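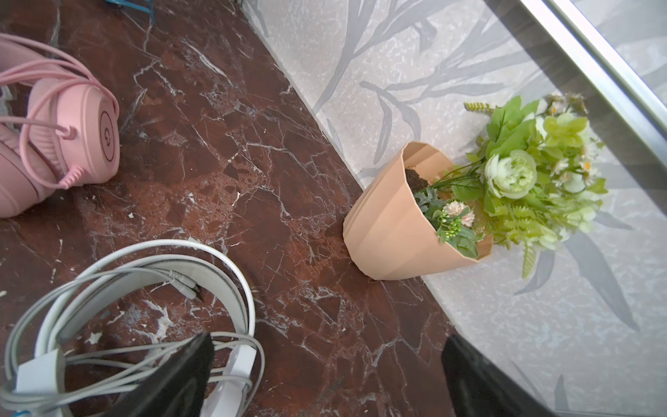 12/09/2022 – damper bench, car 16

Rear dampers came off this morning after Siiri complained all weekend that the back end hops over curbs. She's not wrong, I heard it from the pit wall! Left rear is down on gas pressure, should be 300 psi and it wouldn't hold that overnight. Right rear is fine. Stripped the left one and the shaft seal has a nick in it you can feel with a fingernail. Put in a new Bimar seal (part 3812), fresh oil, bled it twice as I got bubbles the first go.

Teodoro wants to go softer on rebound too. I'd change one thing at a time, but he's the engineer – so two clicks out, written on the tape, and we'll argue after the test.

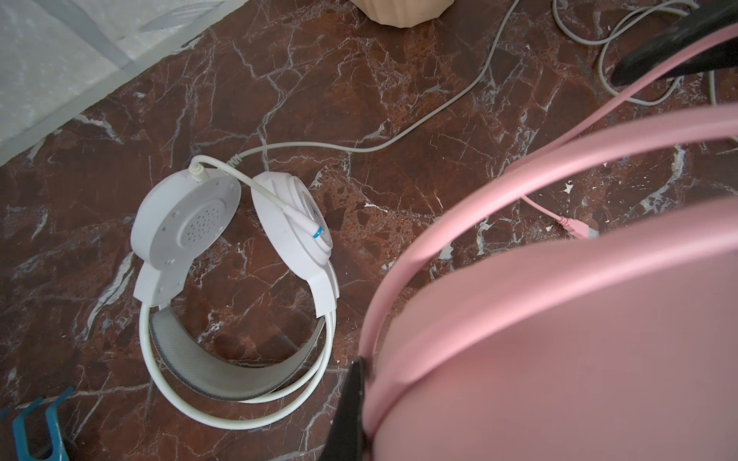

Headsets, one white and one pink.

Still to do: Ye-rin is checking the rear toe, which I don't trust after that trip through the gravel. Ville took the spare springs to get rated, around 20 minutes he said, and it's past lunch now. If anyone moved the long-reach spanner off my bench, put it back please. Left rear goes on the dyno tomorrow, and if it holds pressure it goes back on the car.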